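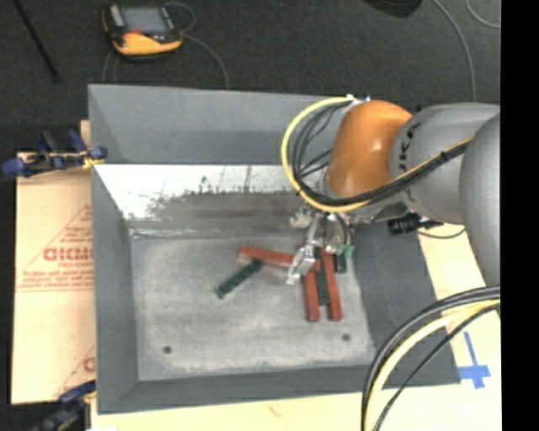
How to read a press release from a crisis media center

Press centers that spring up in a crisis are useful, and I still don't trust a word they send until I've checked it. They work fast, they're staffed by people who badly want you to see things their way, and their handouts land in your inbox looking finished. Look past the finish. A gray tub seems like one flat color from across a room, but from overhead you get scratches on the white strip, smudges across the floor and two small dark holes. A statement gets the same treatment from me: I go over it from a different angle than the one I was handed.

Start with who is speaking. "Officials say" is not a source. Write back and ask for a name, a job and a phone number. When the Gamalholm center put out its notice on the bridge closure last November, it quoted "a senior regional figure." I asked three times who that was. The third reply was a copy of the first notice.

Next, find the number and ask who did the counting. The Gamalholm notice said 1,000 families had been moved. The district office in Magaña had 675 on its list, and the bus company, Bollerier, had sold the government 570 seats. Those may all be true. Families aren't seats, and lists lag. But I wouldn't print the round one by itself, and I'd be wary of any center that only ever deals in round ones.

Check the dates inside the text, including the ones on photos and attached letters. Old material gets sent around again, sometimes by accident.

Then call somebody who gains nothing from the story. A school office or a pharmacy will do. Ask what they saw themselves and stop them, politely, when they start telling you what they heard.

Go to the briefing if you can, but sit where you can see who passes notes to the speaker. Azucena Salinas, who ran the Moker desk when I worked there, gave us 5 minutes after every briefing to write down what hadn't been answered, before anybody opened a laptop. I still do it. The list is often longer than my story.

Last, say in your copy what you couldn't confirm. Put it high up. Editors will try to move it to the bottom, where it gets trimmed for space, so check the page again after it goes live.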